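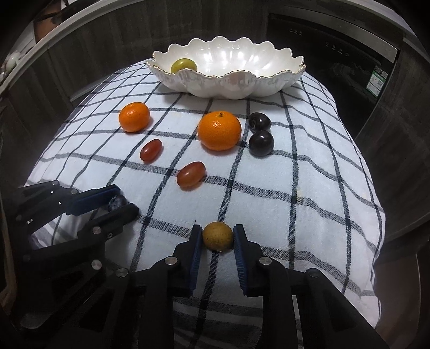 Against the Fruit Bowl

I have owned 14 fruit bowls in my adult life, and every one of them has been a place where fruit goes to be forgotten.

The theory is sound enough. You buy something with a wavy rim, you put it in the middle of the table, and the household, struck by the beauty of a plum, stops eating crackers over the sink. What happens at my house in Clollside is that the top layer gets eaten and the bottom layer becomes a science project. In March I found a mandarin down there with the weight and feel of a ping-pong ball.

The nicer the bowl, the worse it gets. A gold rim says hands off. Guests will walk right past fruit in a good bowl, because they assume it belongs to the decor and they don't want to be the one who ruins it. Put the same plum on a tablecloth and they pick it up without asking.

So I'm for the tablecloth. Let the grapes lie where they like. A checkered cloth is good for this – it already looks like a picnic, and people at a picnic eat. You can also see what you've got, including the grape that needs to go today.

My sister-in-law objects that things roll. They do. She owns an Okier bowl that cost her 90 dollars and has its own shelf, and I have never seen so much as a lemon in it.

I'll allow one piece of fruit in the bowl, for the sake of peace. Something round and greenish that isn't ready to eat yet. It can sit in there and think it over, and when it's ripe it can come out on the cloth with everybody else.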